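Garrido: Bringing Real Shadows to a Small Racing Game

Project report, graphics course, September
Tâm Diệp and Maximiliano Quiroga

When we first sat down to choose a project, we both wanted to do something with lighting, and we both wanted to do it in a game we already loved. Skidby is a little kart racer that was made at our school a few years before we arrived, and its source code is still passed from class to class like a family recipe. It is cheerful and fast, but every kart has the same round gray blob underneath it, no matter where the sun is. We decided that was going to be our problem to solve, and we named our mod Garrido after the first track in the game.

Our plan was to replace the blobs with shadow maps. The game draws the track once from the point of view of the sun, saves how far away everything is, and then checks those distances when it draws the real picture. We had it working in a rough way by the third week (what a happy evening that was!), though the karts were covered in ugly dark stripes. Our instructor, Horacio Yáñez, very kindly let us suffer for a while before he pointed us toward the depth bias setting.

Speed was the next worry. On the Stanholm track, which has 326 trees, the game slowed down so badly that steering felt like stirring soup. We tried skipping any tree more than 400 units from the player, and that helped a great deal, although you can see shadows pop in on the long straight if you look for them.

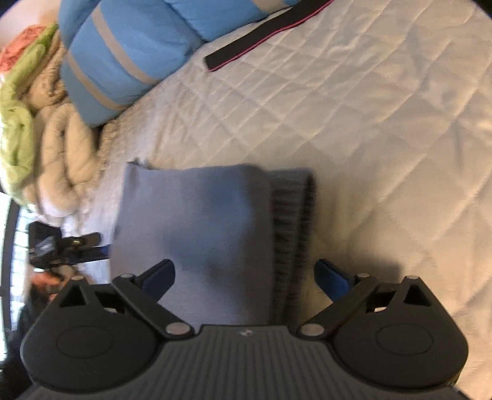

Soft things gave us more trouble than hard ones. The banners and the drivers' scarves in Skidby are flat pieces with a cloth texture, and under the new light they looked like painted cardboard. We spent a long afternoon thinking about how real fabric behaves, for instance how a gray-blue knit folded on top of a cream quilted bed cover is still clearly two different surfaces. We ended up adding a normal map to the scarves, and we are quite proud of them.

Ulises Godoy played the finished build for us and found 107 spots where a shadow leaked through a wall. We fixed the ones near the start line and wrote down the rest for whoever takes over the code next year.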